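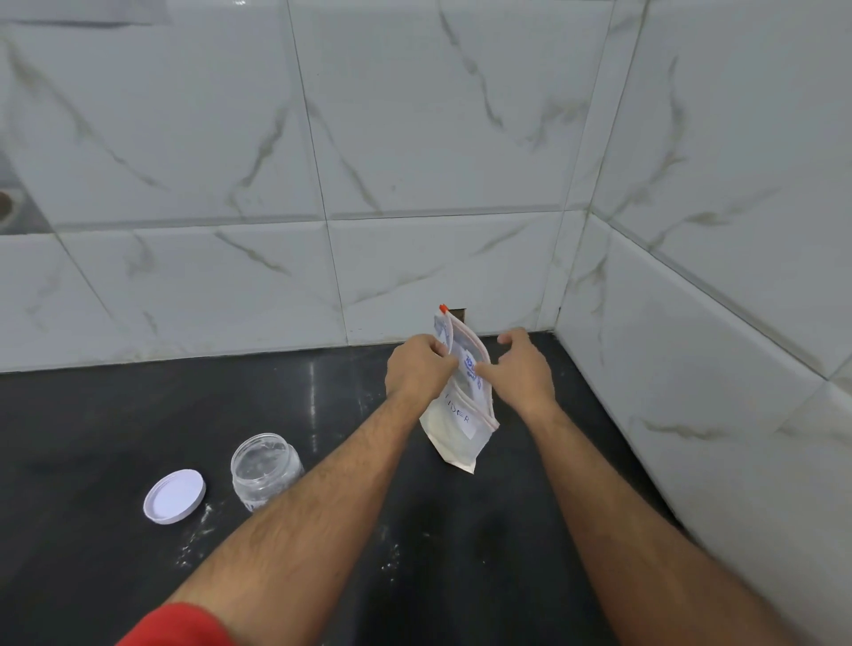

Decanting powders from bags into jars – how do you all do it?

Pantry & Storage > Dry Goods
11 replies

marlowkitchen
Posted Tuesday, April 4, 2023

Hello everyone! I've been reading this board for ages and finally have something to ask. I buy most of my baking powders in bulk now (cornstarch, powdered sugar, tapioca, the milk powder for my bread) and they come home in zip-top bags that I label with a marker. Then I move a bit at a time into jars so I'm not wrestling with a big bag every time I want two spoonfuls of something. My trouble is the moving part. My counter is black and shiny, and every speck shows up like snow on a driveway. I open the bag, I tip it, a little cloud goes up, and then I'm wiping until dinner. Funnel? Scoop? Some trick with the bag I haven't met yet? I'd love to hear what you do at your house.

pearl_in_samonte
Scoop, every time. I never pour from a soft bag – the corners hold on to the powder and then let go of it all at once, usually past the jar. Stand the bag in a deep mixing bowl, roll the top down a couple of turns so it stays open, and use a long-handled coffee scoop. Slow, I know, but I put the radio on and I rather enjoy it.

TobyGrivley
Respectfully disagree with Pearl! Scooping drags powder right across the zipper, and then the bag won't seal. I snip a bottom corner and pour through the hole, straight into the jar. Whatever's left gets poured into a fresh bag the same way. Two minutes and done.

pearl_in_samonte
But Toby, then you've used up a perfectly good bag every time! I wash mine and get months out of them.

TobyGrivley
Fair enough, I do go through bags. I still say a gritty zipper is worse. I lost a whole bag of milk powder to a zipper that looked shut and wasn't. Hard as a brick by May.

Clotilde Guérin
Good evening from a retired pastry cook. You can both keep your methods if you fold a sheet of parchment down the middle and use it as a chute. For the scoopers, scoop onto the paper and then tip the paper into the jar. For the pourers, lay the sheet underneath and whatever falls goes back in. I did it this way for years with powdered sugar and my apron was the only thing that suffered. Also, please wipe the zipper track with a dry pastry brush before you close it. A damp cloth makes paste.

marlowkitchen
Clotilde, the dry brush! I have been using a damp cloth this whole time and wondering why my zippers feel crunchy. Thank you. Now a second question while I have you all – do you wash the jar between fillings? I tend to refill on top of whatever dust is clinging to the sides, and my sister thinks that's dreadful.

hollis_b
Your sister is right, I'm sorry to say. Old powder sits at the bottom forever if you keep topping up. I wash, dry upside down overnight, and then leave it right side up for another day before anything goes in. Even a drop of water will give you lumps.

TobyGrivley
A whole extra day? I wash mine if I'm changing what goes in it. Same stuff going back in, I finish the old, knock the jar out over the sink and refill. Never had a problem.

hollis_b
You must live somewhere drier than I do, Toby.

ivum_baker
One thing I'd add is labels. "POWDER" is a fine word until you own four white powders. I once thickened a gravy with powdered sugar, and my father-in-law ate it without a word, bless him. I write the full name and the month on masking tape, and when I fill the jar I move the tape over from the bag.

pearl_in_samonte
Oh, that poor man! I put my labels on the lids and then mixed up the lids, so I can't say much. They go on the side of the jar now.

marlowkitchen
You are all so kind. I'm going to try Pearl's bowl with Clotilde's parchment this weekend, starting with the cornstarch, and I'll wash the jar first so I can tell my sister I did. Toby, I'm saving the corner snip for a bag that's already on its last legs.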